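Report on a Visit to the Kamgate Simulation Laboratory
Open day for partner institutions, 09/08/2020

The Kamgate laboratory opened its simulation section to partner institutions for one day this season. The program was devoted to a single subject: the collection of demonstrations from which a robot arm is to learn ordinary tabletop tasks. All of the work shown to the delegation took place in a rendered room.
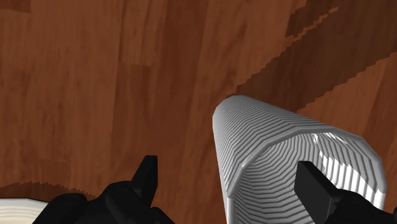
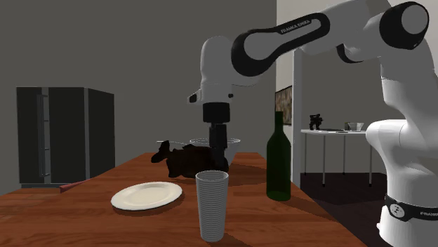

The ribbed cup between the gripper fingers, and the simulated arm at its table

Report prepared by the Visits Officer, Vikholm Institute for Applied Automation

The delegation was received at the main entrance and taken to the second floor, where the operators work at a row of desks. Each desk has two monitors and a hand controller. The operator moves the controller, the simulated arm follows, and the session is written to disk together with the views from the virtual cameras. A session that ends with the task completed is called an example. Sessions that end otherwise are kept in a separate store and are reviewed at the end of the week.

The table setting on display included a plate, a ribbed cup, a white bowl and a green bottle. Our hosts explained that the position of the objects is changed between sessions, and that the operators are asked not to repeat the same approach to an object too often. The cup received most of the questions. It may be taken from the outside or by the rim, and the two methods give the learning system quite different material. The laboratory has not yet decided whether both should be given equal weight.

At the time of the visit the collection held 2739 sessions, of which 2326 had been accepted as examples. The laboratory considers this a fair rate for operators who are, for the most part, students in their first year of such work. New operators complete 300 practice sessions before anything they record is added to the collection. Several members of the delegation thought this number high – our own program asks for far fewer – and the matter was discussed at some length over lunch.

In the afternoon, visitors were invited to try the controller for 15 minutes each. Most found that judging depth on a flat monitor was the chief difficulty. The close view from near the gripper helped with the last part of the movement, while the wider view of the arm and table was more useful in planning the approach. The operators switch between the two without any apparent effort.

The labeling software, Segura, was presented next. Every accepted session receives a short written instruction in plain language, and a second person checks that the instruction agrees with what was done. The checking is slow. Our hosts stated that it takes longer than the recording itself, and that Rikon, their partner for the storage of data, has been asked to propose a simpler form.

The delegation raised the question of transfer to a physical arm. The reply was cautious. Trials on hardware are planned for November, and no results were available. Surface friction and the weight of the objects were named as the points most in need of attention.

The Institute has requested a copy of the operator guide and a small portion of the collection for study. Both are to be sent after internal approval at Kamgate. Staff members who wish to consult the guide should apply in writing to the Visits Office.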